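October, 6:40 in the morning

I should be asleep and I can't, so I'm writing it all down while I still have it in order. We got the meeting! The actual meeting, with the council housing office, in the hall at Tevstead, with the people who sign things sitting at the front instead of a stack of leaflets on a chair.

I got to the hall at five because Wanting Xiao wanted help with the sound. There were 250 chairs out and I thought that was wildly hopeful. By six they had all gone and people were standing along the radiators, and someone had propped the side door so the ones on the steps could hear. I have lived on the Pavlović blocks for nine years and I have never seen half those faces. The whole of the fourth floor came down. The family with the twins came, and the old man from the end flat who never opens his door to me, in a tie.

The petition is at 731 names. It was 300 when we stapled the first lot together on my kitchen table, and I remember thinking that 300 was a lot of people to be cross about damp. Then the rent letter came, with the 70 a month on top, and the sheets started filling up so quickly I ran out of clipboards and had to use the back of a baking tray.

The housing people started badly. They had a slide about the Bulitz Street flats, how well the repairs had gone there, and a groan went right across the room. My sister lives on Bulitz Street. She has had a bucket in her hallway since spring. She stood up and told them so, very politely, and then she told them what the bucket weighs when it's full, and people clapped her until she had to sit down from embarrassment. I was so proud I forgot I was supposed to be taking notes. 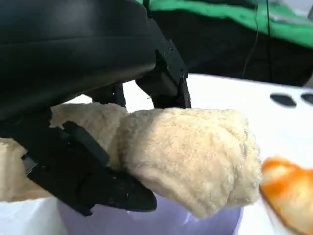
Wanting Xiao asked whether the increase could be stopped until the repairs were finished, yes or no, and said that she was happy to stand there until she had one or the other. And she did stand there! It must have been two full minutes, which is a very long time in a hall full of people. The woman from the office looked at her papers, and then at the man next to her, and then she said the increase would be held back until January and they would put it in writing.

The noise — I can't describe it. I grabbed the arm of a complete stranger, and she grabbed mine.

It isn't everything. January is not far off, and "held back" could mean all sorts. They wouldn't give a date for the roof. They kept saying Trokero would be "invited to respond" about the stairwell lights, and Trokero has been getting invited to respond for as long as I've lived here. But it's more than we had at breakfast yesterday, and I'm going to enjoy it for at least one day.

Afterward we stacked chairs for ages and ate what was left of the samosas. Someone started singing on the walk home and it carried all the way up the hill, windows opening, people calling down to ask how it went. I shouted "January!" at every one of them until I was hoarse.

To do: type up the notes, what there is of them. Ring my sister. Get the letter from the office before the end of the week and make copies for every landing. Take the spare sheets over to Bulitz Street, as three people asked me for them at the door. Give back the baking tray.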